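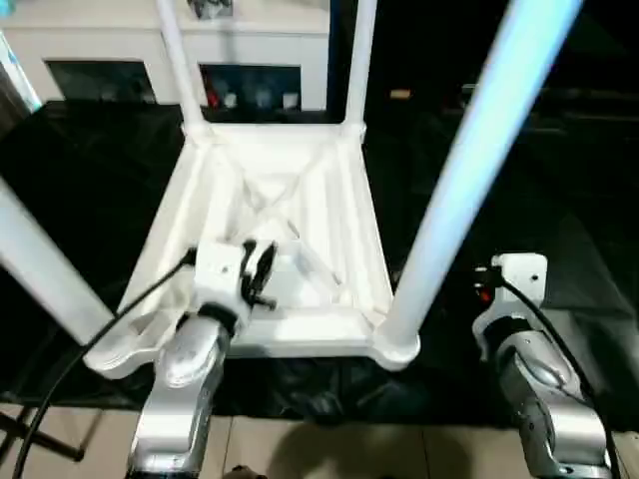
座面裏のリブ。X字に交差しているタイプ

屋外用の樹脂チェア、何年で見切りをつけていますか
カテゴリ：庭・ベランダ・外まわり ＞ 家具と収納

投稿者：ひさし下
築古の戸建てで、南向きのテラスに樹脂の椅子を出しっぱなしにしています。ホームセンターで買った白い一体成型のもので、税込1,387円でした。買って五年目です。
去年あたりから座面をこすると手に白い粉がつくようになりました。濡れ雑巾で拭くとその日は落ち着きますが、しばらくするとまた粉が出ます。黒っぽいズボンで座ると尻が白くなるので、来客には座布団を渡しています。
聞きたいのは次の点です。
・粉が出はじめた椅子はもう強度的に危ないのか
・塗装やコーティングで延命できるのか
・買い替えるなら同じ白でいいのか、色付きのほうが持つのか
割れやヒビは今のところ見当たりません。座る人は大人で、いちばん重い家族が90キロ弱あります。
似たような椅子を長く使っている方の話が聞ければ助かります。

投稿者：mokume_k
粉はチョーキングです。紫外線で表面の樹脂が分解して、中の顔料や充填材が浮いてきている状態です。外壁でも同じことが起きます。
粉が出たから即座に折れるというものではありません。ただ、表面が脆くなっているのは確かなので、そこに細かいヒビが入ると力が集中して割れます。見るのは座面の表ではなく、脚の付け根の裏側です。ひっくり返して明るいところで見てください。爪を当てて引っかかる線があったら、私ならその日に捨てます。
うちは六年で替えました。折れてからでは遅いので。

投稿者：ナス三本
六年で捨てるのはもったいない気がします。うちの畑の椅子は十年以上前のものです。粉はもちろん出ていますが、腰かけて収穫物を仕分けるだけなので困っていません。
冬は納屋に入れています。たぶんそれで持っているのだと思います。夏も使わないときは寝かせて日陰に置いています。

投稿者：mokume_k
＞ナス三本さん
冬に納屋へ入れて、夏も日陰なら、紫外線を浴びている時間がまるで違います。スレ主さんの椅子は南向きに出しっぱなしなので、年数だけ比べても参考になりません。

投稿者：ナス三本
それはその通りです。ただ、出しっぱなしをやめるだけで延びるという話にはなるでしょう。

投稿者：ひさし下
返信ありがとうございます。裏返して見ました。脚の付け根に線はありませんでした。座面裏のリブのくぼみに蜘蛛の巣と、泥の固まったのがびっしりありました。歯ブラシで落としました。
裏は粉がほとんど出ていなくて、買ったときの色に近いです。表と裏でこれだけ違うとは思っていませんでした。

投稿者：坂の途中
泥が溜まるのは困りますよね。うちは雨のはね返りで裏側が汚れるので、下に黒いゴムマットを敷いています。はね返りはかなり減りました。ただし真夏はマットが熱を持つので、素足だと歩けません。
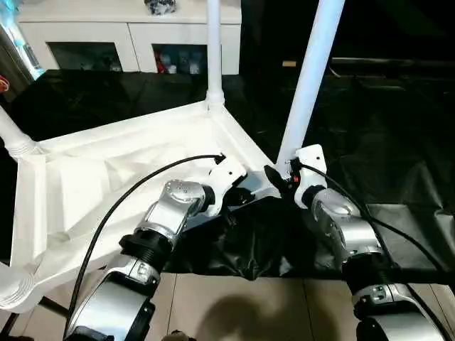 白い樹脂の枠と黒いマット

マットは排水用の溝があるものにしたほうがいいです。平らなやつだと水が残って、今度は脚の先にぬめりが出ます。私は最初それで失敗して買い直しました。
あと、マットの角は反ってきます。踏んで直しても戻りません。反った角に脚が乗るとガタつくので、椅子より一回り大きいのを選んで、角を避けて置いています。

投稿者：ベランダ係
マンション住まいです。うちは管理規約で固定できないものを外に置きっぱなしにできないので、台風の前は全部室内に入れます。樹脂は軽いので、入れるのは楽です。裏を返せば、風で飛びます。
塗装について。樹脂用スプレーを試したことがあります。下地にミッチャクロンのようなプライマーを吹かないと、ぺりぺり剥がれます。プライマーを吹いても、座る面は二年で禿げました。ポリプロピレンは塗料の乗りが悪い材料です。椅子の値段より塗料のほうが高くつくので、私はもうやりません。

投稿者：ひさし下
＞ベランダ係さん
たしかに椅子が1,387円だと、プライマーとスプレーで逆転しますね。塗装はやめます。

投稿者：tonari_no_ishi
保護剤を塗る手はどうでしょう。Heltaという外装樹脂向けの艶出しを使っています。布に取って薄く伸ばすだけです。粉は一か月ほど止まります。本来は車の未塗装バンパーに使うものだそうです。
欠点は、塗った直後に座ると服につくことです。一晩置いています。

投稿者：mokume_k
艶出しは粉を油で寝かせているだけで、強度は戻りません。延命というより見た目の手入れです。やるなとは言いませんが、塗って安心してしまうのが心配です。ヒビが見えにくくなることもあります。

投稿者：tonari_no_ishi
見た目の手入れで十分な人もいます。スレ主さんは尻が白くなるのに困っているわけで、そこは解決します。

投稿者：mokume_k
スレ主さんは最初に強度を聞いています。

投稿者：ひさし下
両方聞いたのは私です。すみません。どちらの話も役に立っています。

投稿者：市の隅
月に一度、広場の市で焼き菓子の店を出しています。仲間内の名前はFlores市です。来た人用に樹脂のスツールを並べていて、これは消耗品と割り切っています。
使っているのはVetumitzの角座です。重ねられるので車に積みやすいです。背もたれがないので長居には向きません。長く座ってほしいかどうかは店によると思います。
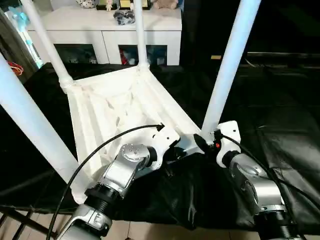
角座スツールの底。補強の盛り上がりが座面裏を走っている形

選ぶときは裏返して底を見ます。店先では表しか見ない人が多いですが、違いが出るのは裏です。補強がしっかりしているものは、持ち上げたときに脚が開く感じがありません。
脚が筒状のものは、先のキャップの有無も見てください。キャップがないと中に水と砂が入ります。ひっくり返して干しておくと、今度は脚の中に雨が溜まることがあります。外で逆さまに保管するのはやめました。

投稿者：ナス三本
脚に水が溜まって凍ると割れます。うちで一脚だけだめになったのがそれでした。十年もっているのは残りのほうです。

投稿者：坂の途中
凍結は考えていませんでした。うちのあたりは冬でも氷が張るのは朝方だけですが、気をつけます。

投稿者：kettle_ao
横から失礼します。市の隅さん、参考までに、スツールは一脚いくらくらいのものですか。子どもの工作教室で使いたくて探しています。

投稿者：市の隅
＞kettle_aoさん
700円です。まとめて買ったときの単価なので、店で一つだけ買うともう少しします。私はNandbridgeという業務用の卸で買いました。個人でも登録すれば買えますが、送料が別です。スツールは軽いわりに箱が大きいので、送料のほうで驚くかもしれません。近くに店舗があるなら取りに行くのを勧めます。

投稿者：kettle_ao
ありがとうございます。送料は見落としていました。教室は室内なので、紫外線は気にしなくてよさそうですね。

投稿者：mokume_k
室内でも窓際に積んでおくと上の一脚だけ黄ばみます。布でもかけておけば違います。

投稿者：ベランダ係
布は私も賛成です。専用のカバーは風をはらんで椅子ごと動くので、古いシーツをかけて裾を脚に結んでいます。見た目は良くないです。

投稿者：ひさし下
色の件も教えてもらえますか。白はやめたほうがいいでしょうか。

投稿者：mokume_k
濃い色のほうが紫外線には強い傾向があります。黒は顔料のカーボンが紫外線を吸うので、樹脂の劣化が遅くなります。ただし夏は座れないほど熱くなりますし、粉が出たときは白より目立ちます。
迷うならグレーかベージュです。白でも紫外線安定剤が入っていれば持ちますが、安いものは表示がないことが多いです。

投稿者：ナス三本
白の良いところは、夕方でも見えることです。畑で暗くなってから片付けるとき、黒い椅子だと蹴ります。

投稿者：tonari_no_ishi
うちは緑を買って後悔しました。褪せると水色とも灰色ともつかない色になります。白は白のままなので、まだましです。

投稿者：mokume_k
白も黄ばみますよ。

投稿者：tonari_no_ishi
うちの白は黄ばんでいません。置き場所の違いかもしれませんが。

投稿者：市の隅
椅子から少し外れますが、市で一緒に出しているChaltu Negussieさんのやり方を書いておきます。コーヒー豆を売っている人で、樹脂の椅子とテーブルを私よりずっと長く使っています。
彼女は撤収したらその場で全部拭きます。家に帰ってからではなく、車に積む前です。砂がついたまま重ねると、車の揺れで座面にこすり傷がつき、その傷から汚れが入るからだそうです。重ねるときは間に新聞紙を一枚挟みます。私も真似をしてから、座面のざらつきが減りました。
それから、テーブルのほうは布をかけています。天板が日に当たらないのと、傷が隠れるのと両方です。
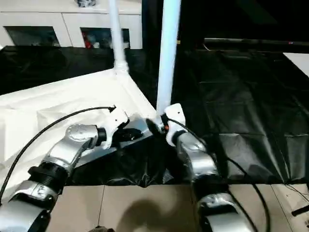 白い布をかけたテーブルの角。手前側に灰色の金属のレール

布のしわは、私はもう気にしなくなりました。前の晩にアイロンをかけても、畳んで車に積めば同じことです。厚手のポリエステルならしわは減りますが、風でばたつく音が大きいです。
留め具は、洗濯ばさみよりテーブルクロス用のクリップがいいです。四隅に一つずつで、一つ280円のものを使っています。天板が厚いと開きが足りないことがあるので、先に厚みを測ってから買ってください。私は測らずに買って、一回目は入りませんでした。

投稿者：坂の途中
クリップは買う前に縁の形も見たほうがいいです。縁が下に折れているテーブルだと、噛む場所がなくて滑ります。うちは結局、布の四隅に小さいポケットを縫って石を入れました。風の強い日はそれでもめくれます。

投稿者：ベランダ係
石入りの布がめくれたら、コップが倒れませんか。

投稿者：坂の途中
倒れました。一度だけですが、麦茶でした。

投稿者：kettle_ao
裏地が滑り止めになったビニールクロスはどうですか。教室ではそれを使っています。絵の具も拭けます。

投稿者：市の隅
食べ物の店だとビニールは少し味気なくて。でも雨の多い時期はそちらに替えている人もいます。好みだと思います。

投稿者：ひさし下
いろいろありがとうございました。こちらの結論を書いておきます。
今の椅子は、いちばん重い家族には使わせないことにしました。線は入っていませんが、南向きで五年は長いと思ったので。私が庭仕事の合間に腰かける用に残して、使わないときは北側の軒下に移します。
来客用はグレーで新しく買います。座面の裏を見てから決めます。
粉については、tonari_no_ishiさんの艶出しを一度試します。塗る前に付け根をよく見ておきます。

投稿者：mokume_k
それでいいと思います。見る時期を決めておくと忘れません。うちは衣替えのときに見ています。

投稿者：ナス三本
捨てる時は自治体の区分を確認してください。うちの市は、袋に入らない椅子は粗大ごみの扱いです。のこぎりで切って袋に入れたら可燃で出せる市もあると聞きますが、うちは切ってもだめでした。

投稿者：ベランダ係
切ると細かい屑が散るので、マンションではやりたくないですね。劣化したものほどひどいです。粉になった樹脂が排水溝に流れるのも気になります。

投稿者：ナス三本
切るならシートを敷いて、風のない日に。手袋もしたほうがいいです。割れ口が思ったより鋭いので。

投稿者：tonari_no_ishi
ひさし下さん、艶出しは目立たない所で先に試してください。白だとムラが出ることがあります。うちは脚の裏で試しました。

投稿者：ひさし下
了解しました。脚で試してみて、11月にまた報告します。それまでは座布団で凌ぎます。

投稿者：kettle_ao
便乗で質問した者です。Nandbridgeの店舗が車で行ける距離にあったので、スツールは取りに行くことにしました。底を見てから買います。子どもが四本脚の椅子を後ろ二本で傾けるのは、どの椅子でも同じでしょうか。

投稿者：市の隅
同じです。背もたれがないぶん、スツールのほうが傾ける子は少ないです。代わりに回ろうとします。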